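Household Noise and Sleep in Gimton
Term project, October

Our group asked 614 residents what wakes them at night. Roughly 300 answered.
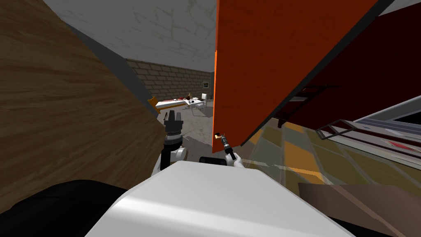
Most named traffic on Ernon Road — trucks more than cars. Barking dogs came second.

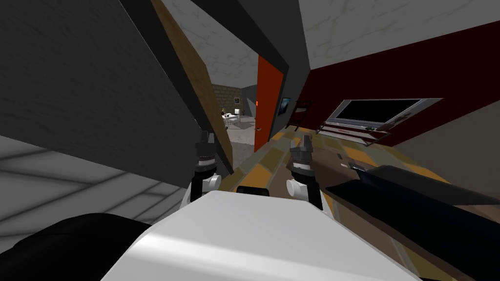 Rehema Mwakalinga wrote on our draft that we should have asked about shift work too.

We added that question for the last 19 homes.

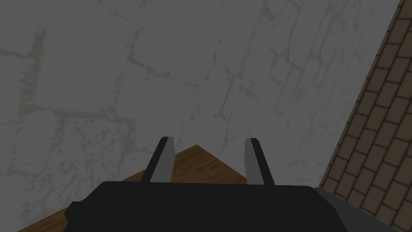

Results

Night workers woke more often, mostly before noon.
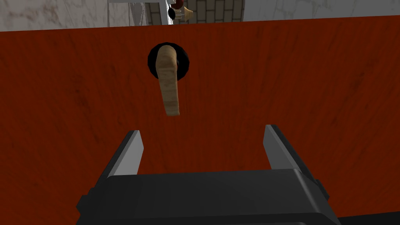
Fig. 4. Door with lever handle.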